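Rechercher sur le site Saisissez un mot-clé OK

Foire aux questions - Boîtes consignées Stemell

Les réponses ci-dessous concernent les commerces et les cantines de Citville qui utilisent nos boîtes réutilisables. Mise à jour : octobre 2021.

Comment fonctionne la consigne ?

Vous versez 2 euros par boîte au moment de l'achat. La somme vous est rendue en caisse quand vous rapportez la boîte et son couvercle, dans n'importe quel point de collecte du réseau. Il n'est pas nécessaire de retourner chez le commerçant d'origine ni de présenter le ticket.

Faut-il créer un compte ?

Non. Le compte sert uniquement à ceux qui préfèrent cumuler leurs consignes plutôt que de les récupérer en espèces. Il se crée en caisse ou en ligne, avec une adresse électronique.

Où rapporter mes boîtes ?

Le réseau compte 41 points de collecte, signalés par un autocollant sur la porte. La liste est affichée chez tous nos partenaires. L'épicerie Farouk, rue du Lavoir, accepte aussi les retours en grand nombre, par exemple après une fête, à condition de prévenir la veille.

Dois-je laver la boîte avant de la rendre ?

Un rinçage à l'eau claire suffit. Videz les restes et retirez les serviettes en papier. Toutes les boîtes passent ensuite par la laverie professionnelle Stellon, même celles qui reviennent propres. N'utilisez pas d'eau de Javel ni de tampon métallique.

Puis-je réchauffer mon repas dedans ?

Oui, au micro-ondes, sans le couvercle et pendant trois minutes au maximum. Le four traditionnel, le gril et les plaques de cuisson sont exclus. Pour les plats très gras ou très sucrés, nous conseillons de transvaser - la graisse chauffe plus que l'eau et peut marquer la paroi.
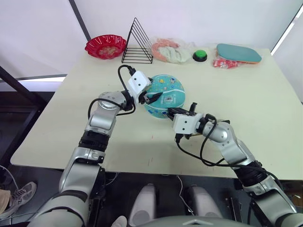 Et au congélateur ?

C'est possible, à condition de ne pas remplir jusqu'au bord. Laissez la boîte revenir quelques minutes à température ambiante avant de forcer sur le couvercle. Les couvercles abîmés viennent presque toujours de là.

Ma boîte est tachée. Sera-t-elle reprise ?

Oui. La sauce tomate et le curcuma laissent une coloration qui ne présente pas de danger et n'entraîne aucune retenue. Une boîte fendue ou déformée n'est en revanche pas remboursée, mais vous pouvez la déposer quand même pour recyclage.

J'ai perdu le couvercle.

La moitié de la consigne vous est rendue. Si vous retrouvez le couvercle plus tard, rapportez-le seul, l'autre moitié vous sera versée.

Combien de temps puis-je garder une boîte ?

Il n'y a pas de délai. Nous demandons seulement de ne pas les stocker, surtout en février, quand les retours baissent et que certains commerces se retrouvent à court.

Je suis commerçant. Comment rejoindre le réseau ?

La dotation de départ est de 100 boîtes, livrées avec leurs couvercles. L'engagement minimum est de neuf mois. Les demandes sont traitées par Rania Abdel Hamid, à l'accueil de Stemell ou par le formulaire de contact. Indiquez le nombre de repas vendus par jour et la place disponible pour entreposer les retours - une étagère près de la caisse convient dans la plupart des cas.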